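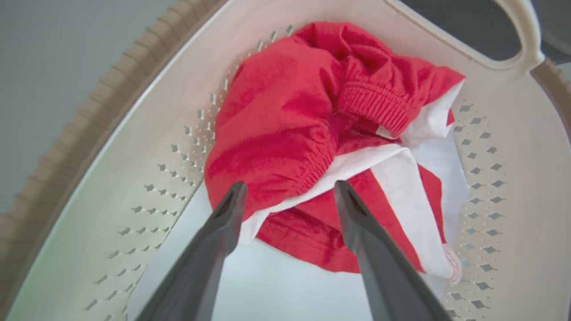
Slide 1: Wash less, wash colder

- hi, thanks, Flurina Ortner, Jeltcombe tenants group. 20 min, questions after
- laundry = the boring bill. show of hands, who knows what their building pays for hot water? wait for it
- Studavlow block, 155 flats, shared machines in basement. 1394 loads logged in July

Slide 2: What we changed

- default on panel moved to cold. thats it, basically
- sign over the machines, big letters. Heiskanen printed them free, say thanks
- reds in with whites: still a no. even cold. try one wash of the new red thing alone first
- complaints: three, all about towels. towels can go warm, fine

Slide 3: Money

- old bill 1523, new bill nearly 1000. same month, year before
- dont oversell, they fixed a leaky valve too. say so before somebody asks
- dryers not included!! seperate meter

Slide 4: Next

- Bisteo building starts Wednesday
- sign up sheet by the door, pass pen round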